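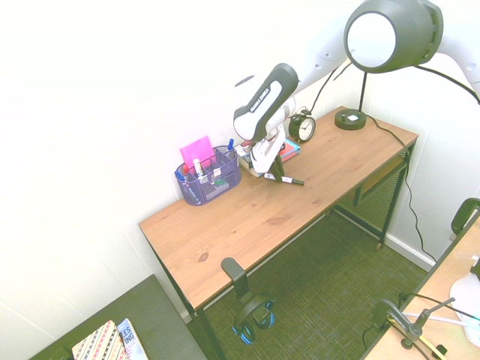 Ngozi Edet asks that anyone using the arm on a Friday put the speed back to 5 percent before leaving, as the next user may not check.

4. Teaching the marker pickup

4.1 Set the speed to 5 percent and keep the stop button within reach.

4.2 Lay the marker on the open part of the desktop, at an angle to the front edge.

4.3 Open the gripper and bring it down over the marker. Stop while the fingers are still clear of the wood.

Note: Save this point as Lei 2. The Cevidden script looks for that name and will not run without it.

CAUTION: Do not lean over the desk while the arm is enabled. Keep the lamp cord out of the arm's path.

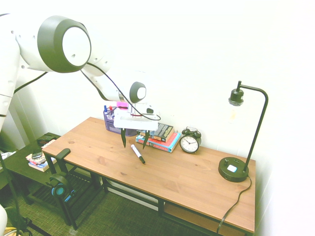

4.4 Lower the arm in 2 mm steps until the fingers are on either side of the barrel, then close the gripper.

4.5 Raise the arm 30 mm and save the point as Lei 3.

4.6 Run the script once at 5 percent. If the marker slips, repeat from step 4.2.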